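3.2 Handling before hanging

Most of what has been written on laundry at home stops at the washing line or picks up again at the wardrobe, and I've always felt the bit in between gets short-changed. By that I mean the minute or so when a garment is a crumpled lump and somebody has to find out which end is which. In the Zukau diaries (816 entries, all handwritten, bless them) this step hardly gets a mention, yet it came up again and again once I started talking to households in Robles about what annoyed them. One person told me she'd happily fold all evening if only the shirts arrived the right way up!

So for this part of the study I stuck to pale, soft, plain things, the sort where a hem and a neckline look much the same until you get hold of them.
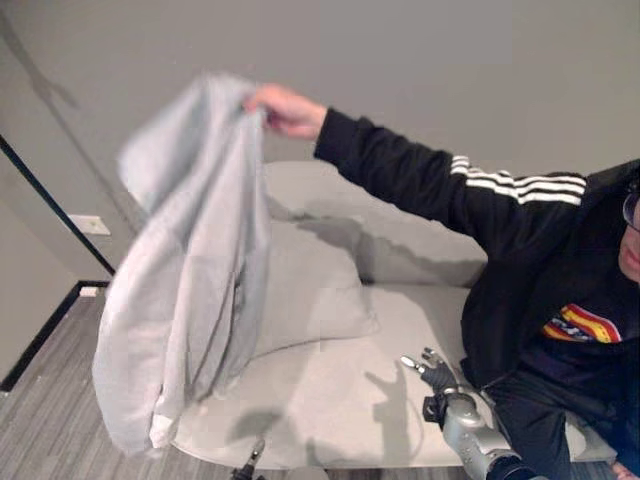
I've used the word "opening" for everything done to a cloth between picking it up and laying or hanging it. It covers shaking, turning, feeling along an edge and pulling the cloth out sideways. Shaking is quick and rather satisfying, but it leaves you with one good corner and a lot of guesswork. Stretching the cloth between two points takes longer to set up, and then gravity does some of the sorting for you, with the loose part dropping below the line of the hold.

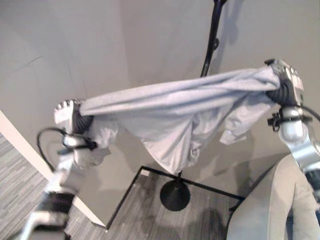
Figure 3. Light grey garment held out sideways, its top edge pulled into a long roll and the sleeves hanging at either side.

A roll like the one in Figure 3 is a nuisance for anyone working by eye. The twisted fabric hides the very edge you'd want for a hanger, and I coded every garment in this state as "open, not readable". My earlier Watov scheme lumped these in with flat garments, and I now think that was a mistake (I said as much in the May draft, though rather more politely). 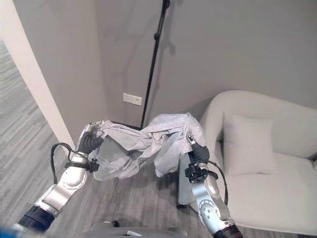 The sag in the middle matters too. A slack hold lets the cloth fold back on itself and make little pockets, and a sleeve can vanish into one of those very easily. I tried scoring slackness on a scale of 500 and gave up, as my own scores wandered too much between sittings. The version used in the Kukum coding sheet has just 2 settings, slack and taut, and I've kept to it for the comparisons in the next section.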